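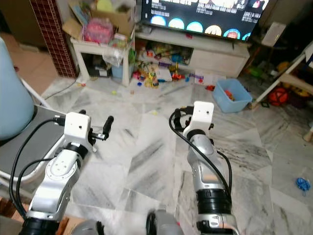

Golnar Esfahani wrote to me after my last post to say that toys belong in whichever room the kids play in, and that hiding them in a bedroom only makes more trips. I'm completely with her! So the living room keeps its toys, and October is the month I finally give them a system.

First job was the packages. I love this part — everything with printing on it gets turned so I can read it, even the yellow one that says "Rice" in blue.
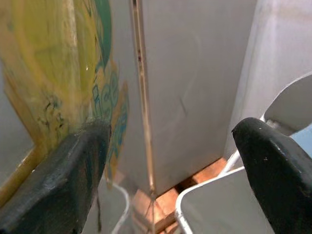
The fridge corner

I'm so fond of this little fridge. It stands up on bricks with cardboard tucked in, and that big pineapple on the door cheers me up every single morning. I want the floor next to it clear enough to get a broom through, and the bottles in one spot (a low Treteo crate is on my list, if I can find one in light blue).

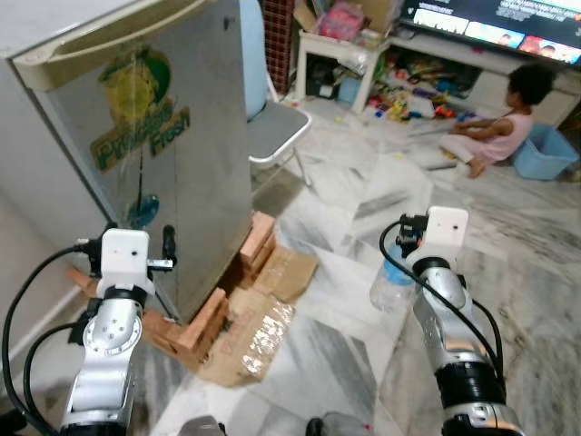 Pineapple Fresh, still my favorite door in the house.

Next up is the TV cabinet. I've given myself 2 evenings for it, and the toy tubs come first!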